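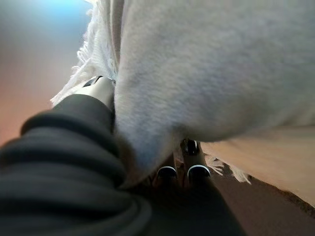
Stop means stop

The arm knew it was stuck. I want to start there because every account I've read of what happened at the Premdale laundry starts somewhere else, usually with the fringe. The throw had a fringe, the fringe got into the gripper, the gripper pulled, the frame holding the work table came over. All true. All in the report. But there is a log, and in the log the arm notices the pull is too high, and carries on for 6 seconds.

Six seconds is a long time. Count it out at your desk. Now imagine your sleeve is in there instead of a throw.

Nobody's sleeve was. One bruised shin, one bent table leg, one throw that went in the rag bin. Which is why you haven't heard of it, and why Dustance, who put the cell in, have been able to call it a "handling exception". I have been fixing and moaning about machines for most of my working life and I have never once heard a person who was standing next to one use the words handling exception.

Quick version of the set-up for anyone who doesn't do laundry. Premdale takes in bedding from hotels and holiday lets. Sheets are easy, sheets have been done by machine for donkey's years. Throws and blankets are the pain. They're thick, they slump, they hang in great lobes when you pick up one side, and the hotels keep buying ones with tassels because tassels look nice in photos. So you get a cell with an arm, small gripper fingers, and software called Lultunari that decides where to pinch. Pinch an edge, lift, find the next edge, spread, fold. When it goes well it's lovely to watch. I'll say that freely, I stood there with a tea going cold.

When it goes badly it goes badly at the edge. An edge on a blanket is a vague sort of thing. Fluffy. The finger pushes in and there's give, and then there's more give, and where exactly did the blanket start? Add loose strands and now there are things that can go round the finger, or between the finger and whatever it's joined to. A person feels that straight away and shakes their hand. You've done it with a bracelet and a jumper.

So the arm has a limit. If the pull goes over a set amount, it's snagged, and it should stop. That was there. That worked! The limit tripped, the log says so in plain letters, and then the software did what it had been told to do about a snag, which was to try to get free. Back off a bit, twist, pull again. Three goes at it. The twist wound the strands tighter, as anyone with long hair could have told them. The third pull took the table.

Somebody wrote that. I don't mean somebody was wicked. I mean there was a meeting, or a message late one afternoon, where a person said the thing keeps stopping and the customer is fed up, and another person said well let's have it retry. And retry is a reasonable word. I retry things all day. The printer, mostly.

The trouble is that the safety limit and the nuisance limit had become the same number. One number, two jobs. As a nuisance limit you want the arm to shrug it off and have another go. As a safety limit you want it dead still until a human being has walked over. You cannot have both from one number and the one that wins will always be the one that keeps the line moving, every time, in every factory I've set foot in.

Shufen Lei runs the evening shift at Premdale and it was her shin. She let me see her own notebook, a proper paper one with a biro down the spine. She'd been writing down every snag since the cell went in. 94 of them. Most with the time, and what was on the table, and a little mark for whether it got itself out. The great majority did. That's sort of the awful part. If it had failed more they'd have switched the retry off months before.

"You stop looking round," she told me. "It makes the noise, you think, oh it's doing its thing."

I've thought about that a lot. The noise is a change in the motor note, a sort of strain, then a tick when it lets go. In the first weeks people turned round for it. By April they didn't. And you can't write that down as a training failure, though the report has a go ("staff to be reminded of the importance of remaining alert"). Staff were alert. Staff had learned, correctly, from dozens of goes, that the noise meant nothing. The machine taught them. Then one night it meant something.

Now the other side, because I did ask. Nikau Ruddock was on the Dustance crew that installed it and he was decent about the whole business, more than he needed to be. He pointed out that the cell had handled 1,119 throws that month and one table went over. He pointed out that people doing that job by hand get bad wrists and bad backs and nobody writes essays about it. Fair. My mum's hands were ruined by laundry work, so I'm not going to sit here and pretend there was a golden age of folding.

And he said something else that I disagree with, strongly, and it's the real reason I'm writing. He said the pulling force was low. It is low. Low enough that the arm is allowed to work without a cage round it, which is the whole selling point, small footprint, people can walk up and load it. He said at that force it can't really hurt anyone. And the arm on its own, in open air, giving you a shove, no it probably can't.

But it wasn't in open air, it was tied to a blanket, the blanket was caught on the table, and the table was on castors with one brake off. The force at the gripper was low and the thing that landed on Shufen was a table. You have to add up what the arm is joined to. A soft thing is a rope once it's tangled. I don't think enough of the people buying these cells have got that into their heads, they hear "gentle" and they hear "fabric" and they picture pillows.

Here's what changed after. The brake on the castors now has a sticker. There's a new line in the handbook about fringed items, which are to be "presented fringe away where practicable". The retry has gone down from three goes to two.

Two!

I'm sorry but no. That is a change made by someone who still thinks the fault was in the number of goes. Stubbs, the other laundry on the same estate, have the same arm and did it differently, and it cost them next to nothing. They split the limit. Low one, the arm opens its fingers and waits. No twisting, no clever wriggling out. Open and wait, and a light comes on, and somebody strolls over and unhooks it. High one, the power goes off and it takes a key to bring it back. They had 233 of the low stops in their first stretch with it and their manager was tearing his hair out, I won't lie. Lots of strolling. They lost a fair bit of time and they moved the fringed stuff back to a hand table, where two people do it between them and grumble about the radio.

I think that's right. I think a machine that stops a lot is telling you it's been given the wrong job, and the answer is to listen, and take the job off it until it's better. Teaching it to struggle is the wrong fix. You've hidden the message. All those snags in Shufen's notebook were the cell saying it could not do tassels, over and over, and because it mostly wriggled free the count never reached anyone who could do anything. Dustance's own summary for the period had snags that cleared themselves listed as succesful cycles. Successes! Ninety-odd warnings and they went into the good column.

So what do I want. Not a ban, before the emails start. I'd like any retry after a force trip to be reported as a fault, to the customer, every one, even when it comes good. I'd like the people on the shift to be able to turn retry off themselves without ringing anybody. I'd like whoever signs off a cage-free cell to do it with the actual goods in the gripper, the worst ones, the hairy hotel throws, and with the table it will actually be standing at. And to have somebody yank it.

And I'd like the phrase handling exception put in the rag bin with the throw.

Shufen is fine by the way. She's back on evenings, and the cell is running as I write this, on two retries. She's started a second notebook. She also moved her loading trolley so it stands between her and the table, which isn't in the handbook, and which one of the day managers has asked her to move back becuase it's blocking the walkway. She's said she'll move it when they get rid of the second go.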